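Remote-run robot picks up warehouse chores at Lollesville

Posted 31/01/2026

LOLLESVILLE -- Blue bins, steel racks, one robot and somebody holding the controls. The Thibodeaux storage site has started teaching a robot its picking work by remote control, and the first block of lessons is in.

No code gets written for the task itself. An operator drives the gripper through a pick from start to finish, the robot's cameras and joints get logged the whole way, then back to the start and again. Sirorero, the firm supplying the remote setup, says 1,739 of these runs have been saved so far. 86 got tossed, mostly for dropped items and a couple of network hiccups.

Goal for now is modest. Reach into a bin on the rack, take one thing, bring it out without banging the shelf. Snack packs are on the list, so are odd-shaped plastic parts, which operators say are teh harder of the two. Thin stuff bends. Wrappers slide.

Steel is a headache too. The rack rails throw back a lot of light and the site has already swapped out 2 overhead lamps. More changes maybe.

Four operators share the work, in short shifts. Training took a few days, most of it spent learning to slow down. Sirorero says jerky hands make a jerky robot, and a run with a long pause in the middle is not much use either. Operators can also grab the arm and move it by hand for the tight spots, though that's slower and so far used mainly for the lower bins.

A red snack package in one of the lower bins, then the gripper holding a curved white strip: 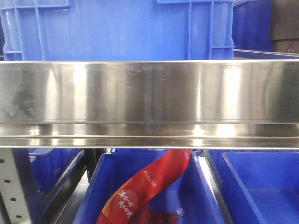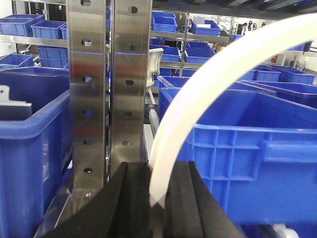 Next up is a trial with the operator watching and hands off unless something goes wrong. That was penciled in for April. If it holds up, the Pernow site gets the same setup, with its own recordings done from scratch as the racks there are a diffrent height.

No cost given. Thibodeaux says current staff stay on picking at both sites while the trial runs. Update to follow once Pernow confirms.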